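Nirkinwood Community Boards > Home and Household > Laundry and Bedding

Topic: Quilted duvet gone lumpy after two washes, worth keeping?

pallidgum
22 Apr 2024
I bought a quilted duvet from Asden in December and it has now been through the wash two times. After the second wash the fill has bunched up in the corners and there are flat patches in the middle where it is just two layers of fabric. The label says machine wash warm, tumble dry low. I did both of those things. The cover is cotton and the fill is polyester.

Is there any way to get the fill back where it belongs, or is this a write-off? I don't want to pay for dry cleaning on something that wasn't dear to start with.

tinroof_45
What size is your machine? A queen quilt in a small front loader can't move around properly and the fill gets pushed to one end. If it's a 7 kg machine that would be your problem. Take it to the laundromat and use one of the big ones.

pallidgum
It's a double, and the machine is an 8 kg front loader. It did come out looking like a twisted rope the second time.

marlock
Put it back in the dryer on low with 4 tennis balls and stop it every 20 minutes to shake it out and turn it. I've rescued two doonas that way. If there are still clumps at the end, pull them apart with your fingers through the fabric while it's warm. It takes a whole afternoon.

quiltbag
I disagree with the tennis balls. On a doona with loose fill, fine. On a quilted one the fill is meant to be held by the stitching, so if it has moved into the corners the stitching has let go somewhere. Bashing it around will break more of it. Look along the quilting lines for popped threads before you do anything else.

marlock
Cheap quilted ones often have stitching so far apart that the fill shifts without any thread breaking. I've never had tennis balls damage a seam.

quiltbag
I have. Brilov brand, single bed size, three rows of stitching gone in one go. Wool dryer balls are softer if you must use something.

sandgroper_lil
I've got a pink and white quilted one on the spare bed that gets washed every couple of months and it hasn't gone lumpy. It's the one with the little bows on it. The lines of stitching on mine are a hand's width apart, so I think quiltbag is on to something about spacing. I was going through the odd socks and bits on it this morning. 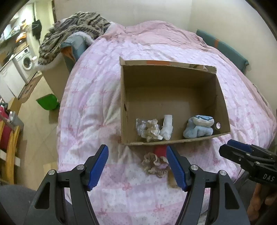

Spare bed, sorting box and the duvet I mean

I wash it on cold, on its own, with half the usual powder. Then it goes over two lines outside so it hangs like a hammock, and I turn it at lunchtime. It never goes in the dryer.

tinroof_45
Lil, do you get much colour loss hanging it in the sun? I had a blue one go grey down one side in a single summer.

sandgroper_lil
A bit on the side that faces out. I hang it pattern side in now.

pallidgum
Had a look along the lines. There are two spots where the thread has come away, both near the foot end, each as long as my finger. The rest looks sound. The rows are much wider apart than a hand.

quiltbag
Then I'd work the fill back first, by hand, with it laid flat on the floor. Pin through all the layers on both sides of the gap, then go over the old needle holes with a polyester thread. Cotton thread will rot sooner. Add a few tie stitches in the middle of the wide rows as well, like you would on an old eiderdown. They barely show.

qian_street_op
I ran a laundromat on Qian Street for a while. Most of the lumpy quilts that came in had been taken out of the dryer damp in the middle and folded up. The outside feels finished well before the inside is. Dry it, leave it over a chair for an hour, feel it again, and put it back in if there's any coolness in the thick bits. I'd repair the thread before any of that.

marlock
Agree on the damp middle. Still standing by the tennis balls.

tinroof_45
If it was bought in December I'd email Asden first. If you followed the label and the stitching has failed after two washes, that's a fault. Send photos of the label and the gaps before you start sewing.

pallidgum
Good point, I've still got the receipt. I'll email them tonight and hold off on the repair until I hear back. Is cold wash enough for a bed the dog sleeps on?

sandgroper_lil
Mine is. I shake it out over the verandah rail first and go over it with a rubber glove to get the hair off.

quiltbag
I'd go warm if there's a dog involved, but on the gentle cycle with a slow spin.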